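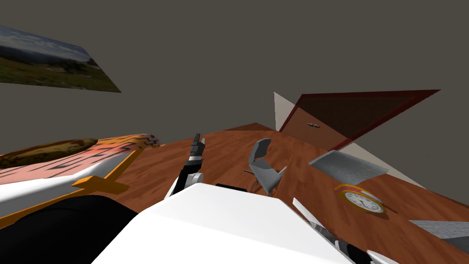 Floor oil, abrasion and water spotting, second round

10/07/2026

Continuing from the first round. Two oils on oak, one on ash. Names as on the cans: Hukholm (hard wax oil, satin) and Skikex (two-part, matte). The ash boards got Hukholm only, as there was not enough Skikex left after the first round to coat a full set and I did not want to mix cans.

Boards

Oak from the Selia stock, planed here and sanded 80 / 120 / 150 with the grain. Vacuumed, wiped with a dry cloth, no solvent wipe this time. Total of 29 test pieces, numbered on the back in pencil. Pieces 7 and 18 have a knot near one corner. Left them in, but kept the wear track clear of the knot.

Moisture content was not logged before coating. It should have been. The meter was out with the other job and came back after the first coat was on. Treat all comparisons with the first round as loose for this reason.

Application

Hukholm: two thin coats, white pad, wiped off after 15 minutes. Overnight between coats. The second coat pulled slightly on the ash and left two dull bands across pieces 24 and 25. Buffed again with a clean pad, bands still visible at a low angle.

Skikex: one coat, mixed 3:1 by volume, worked in with a red pad and wiped hard. Working time on the can was generous, but the mix was already stringy in the cup before the last three pieces were done. Those three are marked S-late. Keep them out of the averages.

All pieces laid flat on battens in the back room for seven days. The window was closed for the first two days, then open during working hours.

Abrasion

Tokgöz rotary rig, medium wheels, standard weights. Wheels dressed every 500 turns. Stopped for inspection at 1,000 and 2,000, then run on to breakthrough or 3,000 turns, whichever came first.

Breakthrough is called when a drop of water on the track darkens the wood within 60 seconds. This is stricter than the visual call used in the first round. The visual call depended too much on which side of the bench you stood.

Hukholm on oak: all pieces went through before the stop. The best was piece 11 at 2,104 turns. The rest were well under that and bunched together, see the sheet in the folder.

Skikex on oak: four pieces reached the stop with no breakthrough. The others failed late. Wear was even across the track, with no edge flaking.

Hukholm on ash: poor. Earliest failure of the whole set was piece 25, at 229 turns, and the track crosses one of the dull bands. I would not read much into the ash until it has been recoated and run again.

The rig counter skipped during piece 14. The display froze and then jumped. Result struck out. The plug on the counter lead is loose in its socket and has been taped for now - it needs a proper fix before the next round.

Water spotting

Glass covers over 1 ml of tap water, 1 hour and 16 hours. Rated the next morning, then again after 24 hours dry.

Hukholm at 1 hour: faint ring on about half of the oak pieces, gone after drying. At 16 hours: clear ring on all, partly gone after drying. Grain raised to the touch.

Skikex at 1 hour: no mark. At 16 hours: slight dulling under the cover, no ring. No change after drying.

Black spotting on piece 9 was from a steel filing under the cover. Not a coating fault. The bench needs wiping down before covers go on, and the grinder should not be used in the same room while boards are out.

Repair

Sanded one worn Hukholm track by hand with 180 and spot-oiled it. The patch blended well from above and showed slightly more sheen along the grain. Same again with Skikex: the patch edge stays visible as a lighter line. Tried feathering wider on a second piece, same result, only a larger patch.

So Skikex wears longer and spot-repairs worse. For a hallway I would lean toward it. For a bedroom or study, where damage is more likely to be one scratch or one wet glass, Hukholm is easier to live with.

To do

Recoat the ash, third coat of Hukholm on half of the pieces.
Log moisture before coating, on every piece.
Fix the counter lead.
Order medium wheels, one pair left.
Mix Skikex in half batches.
Rags from both oils go in the lidded can with water, not in the bin by the door. Found two in the bin this morning.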